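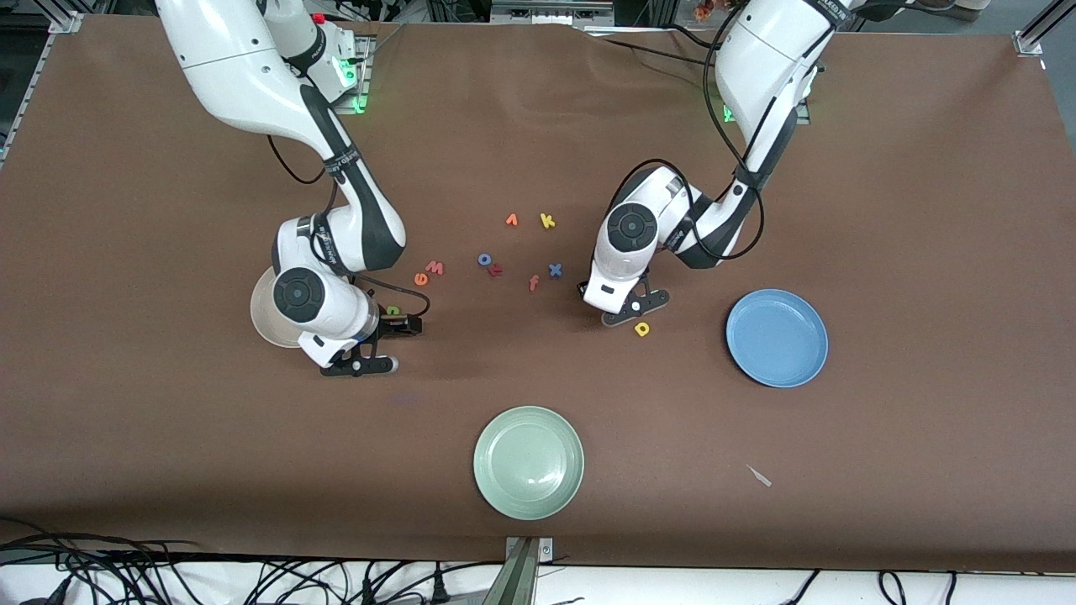
Foam letters and plates on a brown work surface.

Sorcha MacBrayne has spent seven years revising the spelling lists used in Gratholm primary schools. The current list holds 3,534 words, graded by sound pattern.

"Frequency alone is a poor guide," she says. "'Said' is common and irregular — it needs separate treatment."
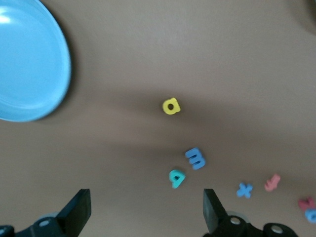 Vowels take up most of her time. "A single letter may carry several sounds, so we teach two first and leave the others until September." The next revision will cover silent consonants.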